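Stop Grading Your Planner on the Easy Part

I've been writing motion planning code for long enough that I have opinions, and the one I keep boring people with at lunch is this: we test our software on the half of the job it was always going to do well. The big swing across the kitchen, the nice smooth arc, the arm tucking its elbow so it doesn't clip a cabinet. It looks great! It's also the part that any planner you can download for free has handled for years.

What I care about is the last stretch, when the fingers get near the thing they're supposed to grab. That's where the handoff lives. The planner says "done, I'm at the pre-grasp pose," the controller says "great, I'll take it from here," and in between is a little patch of code that somebody wrote on a Friday and never looked at again. (In our case the somebody was me.)

A while back our team was running Troner, which is our in-house planner, against a batch of simulated kitchen tasks. We did 1,119 runs. The summary page came back with a big green 99 percent for "plan found," and people were pretty happy. Karim Benkirane even put it on the slide for the monthly meeting. Then Souad Abou Zeid asked what "plan found" meant, and it got quiet. It meant that Troner had returned a path. Did the gripper end up holding anything? The page didn't say. We weren't logging it in the same place, so you'd have to dig through a second set of files and match them up by hand.

I don't blame Karim. The number was right. I just think a tool teaches you what to care about by what it puts at the top of the page, and ours was teaching us to care about paths.

So I spent a couple of weeks on the boring stuff. I made the planner and the controller write to one log. I split each task into phases, and each phase gets its own pass or fail. I added a "why" field with seven allowed answers, and free text isn't one of them, because I know how engineers are with free text. Latifa El Fassi argued for more answers and she may yet win that one. The first time we sorted by phase, the failures piled up in the final approach, which I'd suspected, and the most common "why" was the collision margin, which I hadn't.

Collision margins are my favorite example of a setting that gets picked once and then runs your life. You pad every object so the arm stays a safe distance away, and out in open space that's lovely. Now send a gripper into a container. With enough padding on the sides, the opening shrinks until the planner thinks there's no room, or it finds some weird contorted way in, and you sit there cursing the inverse kinematics when the real problem is one number in a config file.
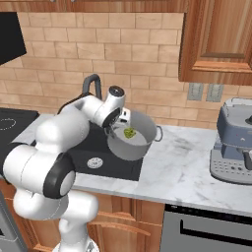
Margins ought to change with the phase of the task, and I'd like that to be the default in every planning library instead of something you bolt on later. Take a small green object, something like a vegetable, sitting near the middle of a stockpot. The fingers have to reach down past the rim to get anywhere near it, and there's a looped handle sticking out one side that I'd happily keep a fat margin around the whole time. The rim should get a thin margin while the gripper's going in, and the marble counter can keep whatever it had before. One global value can't say any of that. I don't think it's a hard feature to build, either. Ours is a small table that maps phases to objects, and Yasaman Safavi wrote the first version before lunch.

The pushback I get is that more knobs means more ways to mess up. Fair enough! I've messed up plenty of knobs. But a single global margin is still a choice about the rim, it's just one you made while thinking about the walls. I'd take the table, with decent defaults and a log that tells me which row was active when things went wrong.

Mounir Nasr still thinks a learned policy will make all of this pointless and that I'm polishing a typewriter. Could be. I'd still want his policy's failures sorted by phase, and he hasn't sent me those yet.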